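Consumer Credit After Vehicle Repossession Is Only Half the Story: Dealer Add-On Products in Used Car Finance

Student Project Report, Applied Business Program
Prepared by Antigoni Xenos

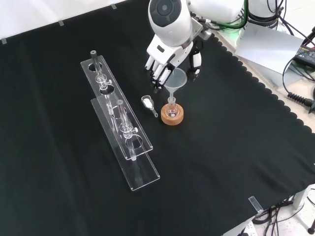

Figure 1. Flask and funnel beneath a robotic hand, with a scoop of white powder on the cloth.

1. Background

Used vehicles sold through dealerships are commonly financed at the point of sale. The buyer agrees on a price, completes a credit application and is then introduced to a range of optional products, including extended warranties, paint protection, tire and rim coverage, and loan balance insurance. When these products are added to the loan, the buyer pays interest on them for the full term.

This project examined how clearly the cost of such products was presented to buyers in the neighbouring communities of Animmont and Trurmont. It did not assess whether any product represented good value, a question that depends on the vehicle and on the buyer's circumstances.

2. Method

A written questionnaire was distributed in September to adults who had financed a used vehicle through a dealership. A total of 76 completed questionnaires were returned. Of these, 34 respondents also agreed to provide a copy of their financing agreement with personal information removed.

Each agreement was reviewed against a checklist. The checklist recorded whether optional products were itemized, whether they were marked as optional, and whether the agreement showed the payment with and without them. Two dealerships, Van Hecke and Trolen, supplied blank copies of their standard paperwork. Their co-operation is acknowledged with thanks.

3. Findings

Most respondents remembered the regular payment more readily than the total amount borrowed. Several were able to state the biweekly figure to the dollar but left the question on total interest blank. A number of respondents wrote that the add-on products had been described to them only as a change in the payment.

Among the agreements reviewed, the highest combined charge for optional products was $2,725. In that case the products were itemized on the second page, while the first page showed a single financed amount. Charges of nearly $1,000 for one extended warranty also appeared in the sample.

The blank forms from the two dealerships differed in layout. The Van Hecke form lists each product on a separate line with a space for initials. The Trolen form groups the products under one heading and requires one signature for the group — the individual prices are given in an attached schedule. Both forms contain the information a buyer would need, although the schedule is easily overlooked.

Cancellation terms were the least understood subject in the questionnaire. Some respondents believed that a warranty could not be cancelled once the vehicle had left the lot. Others assumed that a refund would lower their payment, whereas the agreements containing a refund clause generally applied the money to the outstanding balance.

4. Limitations

The sample was small and drawn from two communities. Participation was voluntary, and persons who were dissatisfied with their financing may have been more inclined to respond. Answers concerning conversations at the dealership relied on memory and could not be verified.

5. Recommendations

It is recommended that dealerships display the loan payment with and without optional products on the same page, and that the term and total interest appear beside each figure. Buyers should be offered a copy of the paperwork to review before signing.

A one-page worksheet for buyers has been drafted and is attached as Appendix B. It provides space for the vehicle price, trade-in value, taxes, fees and each optional product. The questionnaire is attached as Appendix A, and the review checklist as Appendix C.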